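Ketatance Opens Sign-Up for Summer Quilting Weekends at the Old Clundus Mill

For immediate release

CLUNDUS – Ketatance, the community sewing and textile center on the upper floor of the old Clundus mill, is opening sign-up this Friday for its summer quilting weekends, and we could not be happier to share the news. The first weekend takes place in June, with more to follow through the warm months. Beginners are welcome, and so are people who have been piecing quilts since before they could drive!

Each weekend has room for 20 quilters. Everyone works on a lap quilt of their own, starting from a pile of fabric on Saturday morning and going home on Sunday with a finished top, basted and ready to quilt. That is a lot of sewing for two days, and we have planned the hours so there is still time to wander over to the next table and see what your neighbor is doing with her stripes. (People steal ideas all weekend long. We encourage it.)

The pattern this year is called Todeck, after the creek that runs behind the mill. It is a block pattern built from squares and half-square triangles, and it can look calm or wild depending on the fabric. Quilters in our winter classes tested it in everything from old work shirts to bright florals, and some of the best ones came out of the scrap bin. The full pattern is included in the fee, along with a printed chart for making it larger if a lap quilt turns into a bed quilt along the way. That happens more often than you would think.

New for this summer is a 90-minute layout session on Saturday afternoon. Many quilters tell us that choosing where each block goes is the part they worry over most, and plenty of them have been doing it on the bedroom floor with a cat in the middle. At Ketatance you will have space to lay out every row, step back, swap a few blocks, change your mind and swap them back again. Our teachers will be there to talk through light and dark, and to help with borders.

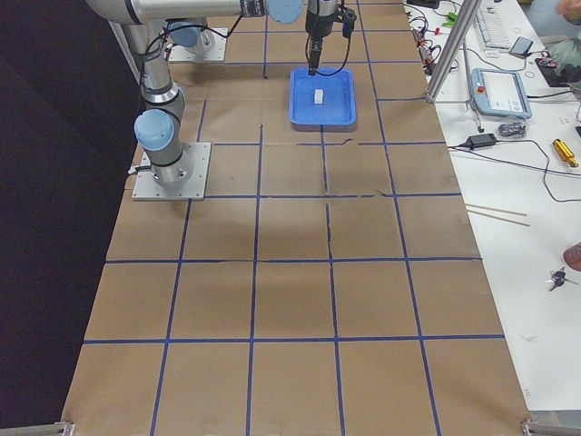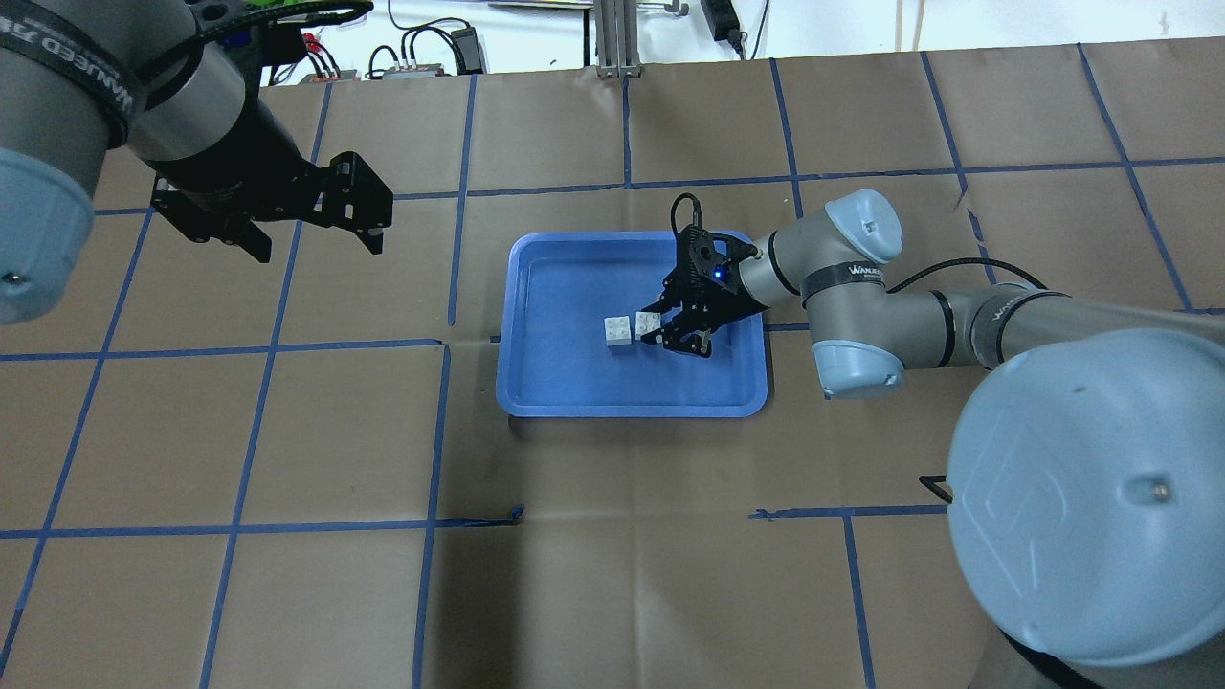

The sewing room has had some love over the winter too. The tall north windows have been cleaned and resealed, the ironing stations now have their own outlets, and the cutting area has moved to the quiet end of the room, away from the coffee. Anyone who took a class with us last year and tripped a breaker with an iron will understand how pleased we are about the outlets.

Fabric will be on sale all weekend from the Kaufmann shop on Mill Street, which is bringing solid cottons, prints and batting upstairs for the occasion. There is no need to buy anything new, though. Bring what you have! Our swap table will be open both days, and leftover pieces bigger than your hand are always wanted.

Sewing machines are available to borrow at no extra cost. Please mention on the form if you need one, and whether you have used one before, so we can set aside a little time with you on Saturday before the group gets started. If you bring your own machine, remember the foot pedal and the power cord. We keep a few spare needles and bobbins on hand, but they don't fit every model.

Lunch is included on both days. The kitchen can handle most diets with some notice, and the sign-up form has a space to tell us about yours. The mill elevator is running again, and parking is free in the lot on the creek side.

In the fall, finished Todeck quilts will hang in the mill's main hall for a show that is open to everyone. Taking part in a summer weekend is not required. If you pick up the pattern at our front desk and make it at home, we would love to hang yours as well, and we will gladly take quilts in any size.

Sign-up opens Friday at the Ketatance front desk and on the center's website. Two places in each weekend are held at a reduced fee for students, and anyone who would like one can ask at the desk. Groups who want to sit together should put the same group name on each form.

Media are welcome to visit during any of the summer weekends. Please contact the Ketatance front desk ahead of time to arrange a visit.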